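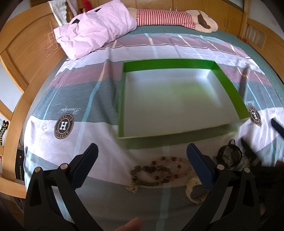 3. Sorting the small stuff on the bed

I do this bit on the bed, because I can spread out and nothing rolls under the wardrobe. Any shallow open box will do. Mine has a white inside, so dark bits show up nicely!

3.1 Pull the sheet fairly flat and shove pillows and soft toys up to the headboard.

3.2 Put the box in the middle, open side up.

3.3 Drop in the hair bands and wrist straps first - they're the easiest to grab.

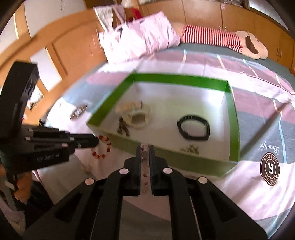 3.4 Do the jewellery last, one piece at a time, and untangle any chains before they go in.

Note: don't pile things up. If you've got over 21 bits, start a second box.

Caution: earrings vanish into a blanket in no time, so shake yours out before you make the bed again (ask me how I know).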